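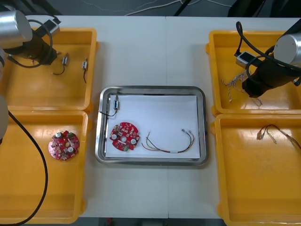 How to Sort and Store Small Electronic Parts

A drawer full of mixed boards, leads and connectors is slow to work from. This method takes an evening for a normal hobby bench and needs only bins, a tray and some labels.

What you need

Open bins, as many as you have groups of parts
A shallow tray with a raised edge
Plain white paper
Labels and a marker
Small zip bags (a box of 500 lasts years)

Step 1. Line the tray

Lay a sheet of paper in the tray. Small screws and short leads show up well against white. Pour out one handful of parts at a time.

Step 2. Pick your groups

Start with wide groups: boards, loose wire, motors and switches, hardware. Split a group only when its bin is more than half full. The Sterkeck parts list uses 7 groups, which is plenty for most home benches.

Step 3. Deal with the wire

Separate single wires from harnesses.
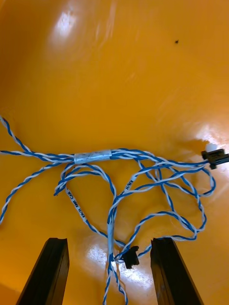 Leave twisted pairs twisted. Cut off nothing until you know what the connector fits. Coil anything longer than your forearm and hold it with a paper band.

Step 4. Bag the boards

Circuit boards go in antistatic bags, one board to a bag. Write the source on the bag, for example "Owino radio" or "Butum charger."

Step 5. Label and shelve

Label the front of each bin, not the lid. Keep the two bins you use most within reach of your chair.

Go through the bins again in January and recycle what you have not touched.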